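Many Hands, One Machine
Fold and pack at Wedik, Dundport
Words and pictures by Riet Van Leeuwen

Wedik washes, dries, folds and delivers sports kit for clubs that have worked out what happens when players are trusted to do it at home. In March we took delivery of a folding machine from Zarnton. It is the size of a caravan and the colour of a dentist's waiting room, and its name is Jia, which came printed on the side, so we were spared a naming competition.

I have folded shirts here long enough to have opinions about sleeves. The office asked me to put together a page about how the work has changed. I said I would if they left my sentences alone, and so far they have.

The old way
Eight of us at two long benches, radio in the middle, arguments about the radio on both sides. You took a shirt off the heap, laid it face down, brought the sleeves in, halved it, turned it over and put it on the pile. Then you did it again until somebody said smoko. A good folder had a rhythm and a great one could hold up her end of a conversation about kitchen renovations while doing it.

The new way
Four at the machine, two on quality, two out with the vans. You clip the shirt by its shoulders to a rail and away it goes behind the glass. It comes back down a chute as a rectangle. Jia gets through 197 shirts an hour if everyone feeding her is awake, and there is a screen over the rail that lets you know when they aren't.

The screen
It shows the hourly count in green, amber or red. In the first week we all watched it like the cricket. By the second week someone had hung a calendar over it, and the supervisor took the calendar down, and it went back up. They have since agreed to turn the screen to face the supervisor, who is welcome to it.

Clipping on
Feeding looks like nothing and gets you in the shoulders. Your arms are up for the whole shift where before they were down. We swap stations every 30 minutes now, after a month of asking, and the rail has been lowered by a hand's width for those of us not built like basketballers. Zarnton's fitter said the rail height was standard. I asked him standard what, and he went and found a spanner.

What Jia likes
Plain T-shirts, cotton or polyester, adult sizes, flat necks. She would fold those until the end of time. Tea towels too, although we don't do tea towels. The sales video was mostly tea towels, now that I think of it.

What Jia doesn't like
Hoods. Anything with a zip. Goalkeeper tops with padded elbows. Netball dresses, which she regards as two garments having a fight. Slippery shirts with a stiff collar, because the collar stays where the clip put it and the rest slides off to one side. Those land in a yellow tub marked REFER, and what REFER means is us.

The yellow tub
On our busiest day last season we put through 1,037 pieces and 73 of them came back in the tub. Management calls that an excellent result, and as arithmetic I can't fault it. It does mean the easy ones have all gone and a shift on the tub is hoods, zips and netball dresses from seven in the morning. You used to get a plain white tee every so often to rest your brain on. I miss those more than I thought I would.

Reading labels
Each bag has a tag and the machine reads the tag. It doesn't read the shirt, so if a club has thrown in the wrong kit, Jia will fold it beautifully and send it off to the wrong town. We caught three of those early on, only because somebody on quality had a nephew in the under-fourteens and knew their stripes. There's now a line in the training notes that says "look at the shirt". It took two meetings to get it in.

The vans
This part of the job is new and I put my hand up for it. Two of us go out to the clubs, hand over the clean bags and sort out whatever has gone wrong. Usually it's sizes. Sometimes a bag has been dropped, or a coach has pulled out every shirt looking for the number nine and can't get the lid shut, so to speak. Then you fold on site, by hand, on whatever flat thing the place can offer you. I've worked on a bar, a massage table and the bonnet of a ute.

Folding out on the job
You get your technique back in a day or two. Find the collar first and hold it at both ends, pull it square, and let the rest of the shirt sort itself out from there. If the collar's straight, people believe the whole shirt is straight. The shiny ones need a bit of a talking to.
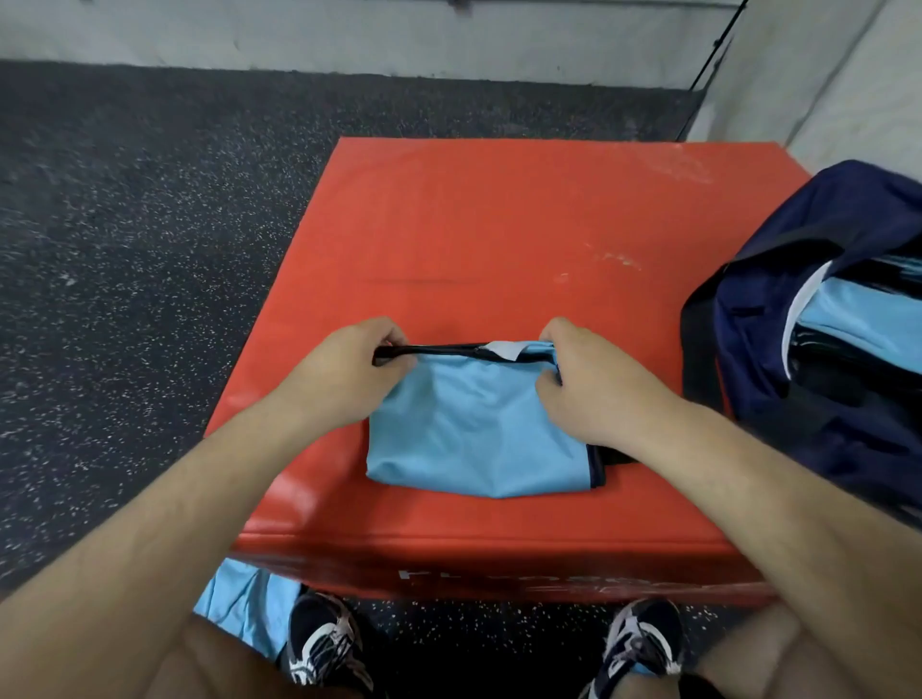 The drive home is the best of it, and I say that as someone who was certain she'd hate the vans. You meet the people who wear the stuff. In all my years at the bench I never met a single one, just their grass stains. Now I know which coach wants the smalls on top and which club will make you a cup of tea, and none of it is on the tag.

Who stayed, who didn't
Since I'll be asked: no one was sacked. Two people retired a bit sooner than they'd planned and weren't replaced, which is a quieter way of getting to the same number, and we noticed. The rest of us kept our hours. The pay for looking after the machine went up one grade, and the pay for the yellow tub didn't. That's still being discussed. I bring it up at every meeting so they don't have to put it on the agenda.

Jams
When Jia jams she plays a little tune. It's cheerful, four notes, and you'll hear it in your sleep. The first months we had to wait for Zarnton to talk us through it by phone. These days three of us are trained to open the side panel, and I'm one of them. I've got a certificate and a torch. Nine times out of ten it's a drawstring.

The radio
Gone from the middle of the room, as you can't hear it over the fans. We had a go at headphones but you need to hear the tune. So we talk at breaks, and breaks have got louder. The kitchen renovation I mentioned earlier has been finished, by the way. She went with the green tiles, against the advice of both benches.

Still to come
A second rail in spring, if the budget holds, and a hood attachment that Zarnton says is nearly ready. I've seen the hood attachment. I'm keeping my spot on the van.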